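Chapter 7
Small Tools and the Shared Desk

Chapter 6 dealt with the filing of paper. The present chapter turns to the small tools that every office keeps within reach and seldom lists. When the Clundden branch of Atano drew up its first full inventory in March, it recorded 1,621 items of desk equipment, of which 215 were staplers. Few of them had an assigned place.

By the end of this chapter, the student should be able to sort a desk's contents by use, assign each group to a drawer, and write a short storage rule that other staff can follow.

Sorting begins on the desktop. Tools are taken out, grouped by kind and checked before any of them is put away.

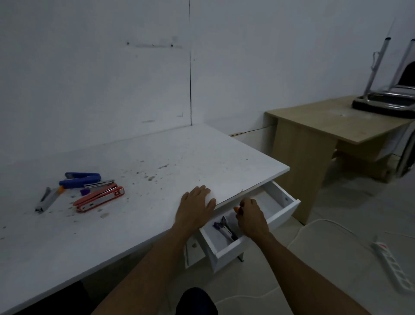
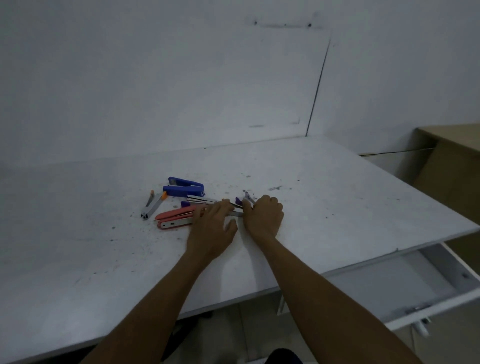
A storage rule states what belongs in a drawer and what does not. It should be brief – two sentences are usually enough – and it should name kinds of tools, not single items. Staplers of different colors and builds, such as the blue one and the red one on the white desk, are treated as one kind and kept together. Small loose parts call for a separate container. The desktop itself is wiped before the work is called complete, and specks like those among the tools are cleared at that stage. Section 7.1 applies the rule to a single drawer.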